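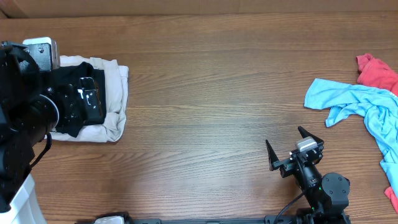
Moisture, movement and the flat panel
Speaker notes – Ginette Chan
Faltside Furniture Conservation Day, Sunday, June 2, 2019

Slide 1. Title

Wait for the back rows. Say that the handout has the tables and that there is no need to copy numbers down. Questions at the end, except for anything about units, which should be asked right away.

Scope: solid wood tops, flat-sawn and quarter-sawn, in rooms where people live or work. No veneer today. Veneer gets its own session in July.

Slide 2. What moves

Wood in service takes up and gives off water vapor until it matches the air around it. The water that matters is in the cell walls. Water in the cell cavities is gone long before the board reaches a workshop, and losing it changes the weight but hardly the size.

Below fiber saturation the board shrinks as it dries and swells as it gains moisture. Movement along the grain is small enough to ignore for a table. Movement across the grain is not. Tangential movement is larger than radial, in many species close to double. Put up the cross-section drawing and leave it up through slide 4.

Point to the growth rings on the drawing when saying "tangential." Last year half the room had it backward by the break.

Slide 3. Relative humidity and moisture content

Relative humidity is a property of the air. Moisture content is a property of the wood. The two get mixed up in condition reports, and a report that says "40 percent" with no label is no use to the next person.

At room temperature, air held at 40 percent relative humidity brings most species to a moisture content between 7 and 8 percent. At 71 percent relative humidity it is between 13 and 14. The curve is not a straight line. It steepens at the top end, so a damp basement does more harm per point of humidity than a dry attic.

Mention hysteresis in one sentence only: a board drying down to a given humidity settles a little wetter than a board coming up to it. If someone wants more, send them to the reading list.

Slide 4. Cupping

A flat-sawn board cups because its two faces meet the growth rings at different angles. On drying, the face nearer the bark shortens more and goes hollow. That is cupping from the cut of the board.

There is a second kind, from uneven exchange. A top finished on the upper face and left bare underneath gains and loses moisture faster on the bare side. The two kinds can add together or partly cancel. Look at the end grain before deciding which one is present.

Pass the two sample boards around here. Board A has finish on both faces, board B on one. Ask for them back before slide 6.

Slide 5. Case: the Curko table

Refectory table, oak top, three boards, edge-glued, breadboard ends added at a later repair. It came to us with an open split at one end running 29 inches along the grain.

The later repair had glued the breadboard ends across their full width. The top could not shrink behind them. It had spent many years in an unheated hall and was then moved to a room with forced-air heating. The split opened in the first winter, according to the owner.

Treatment, in order:

Logged the room for 6 weeks with the table in place. No work on the wood in that time.
Released the glue at both breadboard ends, leaving a fixed point at the center.
Slotted the outer peg holes in the tenons.
Left the top to settle, unclamped, on stickers.
Filled what remained of the split with a tapered oak fillet, glued on one side only.

Expect a question about the one-sided glue line. Answer: the fillet has to let the split open and close. If both sides are glued and the top shrinks again, the next split forms beside the fill, in sound wood.

Expect a second question about clamping it shut. Answer: the clamp closes the gap but the stress stays in the board. We have seen this done on two other tops from the same house, and both reopened next to the glue line.

Slide 6. Fastening a top to a base

Go through the four methods on the slide without reading them out: buttons in a groove, slotted screw holes, figure-eight plates, pocket screws. The first three allow movement. The fourth does not unless the hole is enlarged.

Orientation matters for buttons. On the long rails, leave a gap behind the tongue so the top can come inward. On the end rails, the buttons slide along the groove and need no gap there, only room at the ends.

Collect the sample boards.

Slide 7. Finishes

No film finish stops moisture exchange. It slows it. A thick film may flatten out daily swings and still pass most of a seasonal one. Oil alone slows it very little. Wax over bare wood, less than people hope.

Show the Friesen chart. Three curves, same species, same chamber, different coatings. The end points are close together. The time taken to get there is what differs. Let the room look at it for a moment before going on.

Balanced finishing is worth doing on new work. On old work, do not coat an untouched underside to make it match the top. Tool marks, chalk numbers and oxidation on the lower face are evidence and should stay as they are.

Slide 8. Measuring

Pin meters read resistance between the pins and need a species correction. They leave holes. Use the underside, and write down where.

Pinless meters read to a fixed depth and average over it. On a thin top they may read what is behind the wood. Hold the panel clear of the bench, or the bench becomes part of the reading.

Loggers go at table height, out of sun, away from vents. The Gerneck trial placed one logger on a windowsill and one under the table in the same room. The windowsill trace is on the slide – it follows the sun across the afternoon and says very little about the table.

Slide 9. Reading list and questions

Leave this slide up. The handout has the same list with page numbers.

If time is short, drop slide 7 and keep 8. If there is extra time, go back to the cross-section on slide 2 and ask someone to mark which way each board of the Curko top would cup.

Return the laser pointer to the front desk.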